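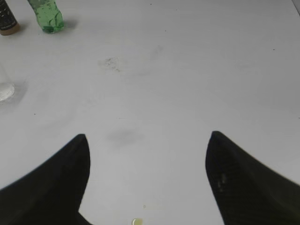 Palesa Nkuna replied that the exposure should be locked before anyone touches the segmentation thresholds, and I think that advice from the other thread applies to my problem too, so I am starting a new one.

Setup: wrist camera, two-finger gripper, white tabletop, tabletop clearing task. The perception node is the Bridero pipeline with the stock plane-fit and a small instance segmentation head. Planner is Trirnetti, default cost terms. Fine-tuned on 2,000 wrist frames from our own table.

Problem: the detector keeps returning a low-confidence instance on the dark smudge left of center, toward the back of the table. Confidence sits near the cutoff, so it flickers in and out between cycles. Each time it appears the planner inserts a grasp candidate there and throws away the current plan. Clear things like the cup at the left edge get missed more often than the smudge gets found. Any suggestions short of relabeling everything?

– serkum_dan

gridlock_ops wrote:

What is the cutoff? And are you filtering per frame or over a window?

serkum_dan wrote:

Cutoff is 0.55. Per frame. The window filter in Bridero adds latency and I had it turned off for the servo phase.

gridlock_ops wrote:

Then you have found your replanning bug. Perception output goes straight into the planner's world model with no hysteresis. Use two thresholds, a high one to create an object and a low one to delete it, and require 3 consecutive frames for creation. The servo loop does not need to read from the same topic. Let it track the current target at full rate and let the planner see the filtered list.

mofo_keng_user wrote:

Hysteresis will stop the flicker but it won't stop a stain from becoming an object if the score drifts up. We run the Mofokeng stack on a similar white surface and the fix for us was height. If you have depth, anything with less than a few millimeters above the fitted plane gets labeled as surface texture and never reaches the planner. Scratches, smears and specks all go away in one step.

serkum_dan wrote:

I have depth, but it is poor at this range. And the height test would remove real things. Look at the bottom of the image, between the fingers. There is a small pale green translucent item there, and a tiny dot of similar color just above it. I don't trust the depth on either. Same with the clear cup.

mofo_keng_user wrote:

Fair. Then don't make it a hard gate. Use it as one feature next to the mask score.

tallis wrote:

I disagree with both of you to some extent. The gray patch above the gap is a different case from the scuffed mark. The patch is soft-edged and could be a shadow or a smear, you can't tell from one view. The scuff has texture with actual edges. A single threshold scheme treats them the same.

What separates a shadow from a mark is what it does when the arm moves. Take two views with a known wrist offset and reproject onto the plane. A mark on the surface lands on itself. A shadow from the gripper moves. An object with height shows parallax. That is three classes from one extra frame, with no depth sensor involved.

gridlock_ops wrote:

It also costs a motion per decision. For a clearing task that is expensive.

tallis wrote:

The arm is moving anyway during approach. Buffer frames with joint states and pick a pair with enough baseline. We do it with a ring buffer of 78 frames and it has never been the bottleneck. Your timestamps have to be good, though. If the camera and the joint encoders are on different clocks, fix that first or the parallax test will tell you everything has height.

serkum_dan wrote:

They are on different clocks. Offset is estimated once at startup.

tallis wrote:

Then it drifts. Estimate it continuously or trigger in hardware.

nell_r wrote:

Side question. Are you masking the fingers? In your view they take up both lower corners, and the right one has a weave-like texture and a small highlight on its inner face. We had a detector that learned to fire on finger highlights and it took us weeks to notice, because the false boxes were always in the same place and people assumed they were part of the overlay.

serkum_dan wrote:

Static mask, drawn by hand for the fully open position. It doesn't update when the fingers close.

nell_r wrote:

Render it from the URDF at the current joint value. It takes an afternoon. Dilate by a few pixels to cover calibration error. Be careful near the bottom center, your green item is right in the gap and a generous mask will swallow it as soon as the fingers start to close.

gridlock_ops wrote:

Agree with nell_r. I would still do the hysteresis first. It is twenty lines.

serkum_dan wrote:

Update. I put in the two-threshold filter with the 3-frame rule and split the topics. Replans in the logged runs dropped by almost half. The scuff still gets created now and then, and once created it stays, so the failure is rarer but longer. Rendered finger mask is in as well. Exposure is locked per Palesa's advice, no visible effect on the scuff, some improvement on the cup.

mofo_keng_user wrote:

The longer failures are what I was warning about. Once it is in the list your low threshold keeps it alive.

gridlock_ops wrote:

So add a failed-grasp penalty. If the fingers close to zero width at a candidate, drop it and suppress that patch of the plane for the rest of the episode.

tallis wrote:

That discards thin objects along with the stains. I would still do the two-view test.

serkum_dan wrote:

Doing the clock sync next, then the two-view test. If anyone has the Trirnetti hook for suppressing a region without a full world model reset, please post it. The one in the Serkumcombe branch doesn't compile against the current release.

nell_r wrote:

It needs the old geometry header. Copy it over from the previous tag and the branch builds. I'll attach the patch tonight.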